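Feteo arm kit with the Riviere gripper, worth it for plug work?

tarekm
Has anybody here put the Feteo single-arm kit on plugging and unplugging tasks? We test chargers, and I want something that can swap adapters in a wall socket overnight. The reseller is quoting $1,794 for the gripper upgrade alone, on top of the arm. The product page is all cups and blocks, which tells me nothing.
- Tarek Mahrous

gaetan_p
I have had one on a desk since October. Short version: the arm is fine, the gripper is good, the software that comes with it is not.

For sockets you need to hold things still. I printed a fixture in white plastic, two posts and a base bar, that goes around the outlet. Without it the arm would lose its reference every time somebody leaned on the desk. 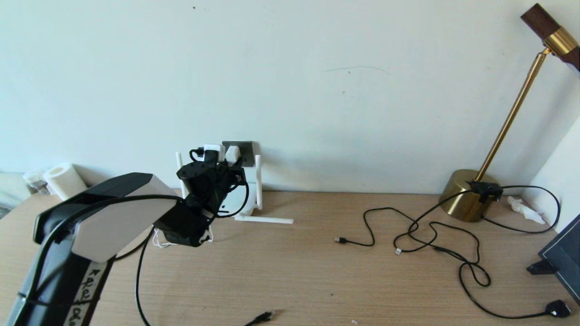 Approach angle matters more than grip force. If the fingers come in low, they catch the cable before they get to the adapter body. I raise them first and then move in. Pulling straight out works 19 times out of 20 for me. Putting the adapter back in is a lot worse and I would not leave it alone overnight.

wudulia_bench
Disagree on the software. The stock teach mode got me a working unplug routine in one afternoon. Did you update to the current release? The one on the USB stick in the box is old.

gaetan_p
Yes, I updated. Teach mode plays back positions and nothing else. If your adapter sits a little crooked it will push on the wall plate until the torque limit trips. That may be OK for you if your parts always land in the same place. Mine don't.

tarekm
What do you do about the cords? Half of our units have long leads and they go everywhere.

gaetan_p
No good answer. I keep the loose ones over to the right, away from the arm's path, and that's as far as I got. Route the gripper's own cables with some slack too. Mine were too tight at first and I lost a connector.

oldrelay
$1,794 is silly money for two fingers. Idudness sells a parallel gripper that bolts onto the same flange and costs a lot less. I have run one for 11 months on relay sockets with no failures.

wudulia_bench
Relay sockets are easy though, everything is keyed. I tried the Idudness one on wall adapters and the pads slipped on smooth plastic. Sent it back.

oldrelay
Change the pads. A set of 4 rubber ones fixed it for me. I wouldn't send back a whole gripper over that.

tarekm
OK. I'm leaning toward the arm with the cheaper gripper to start, unplug only, and a person plugs back in each morning. Gaëtan, would you share the fixture file?

gaetan_p
Sure, I'll send it tonight. Check your outlet spacing before you print. I had to redo the right post.

Last updated: April 15, 2024
Contact us | Copyright Bench Automation Forum | Back to top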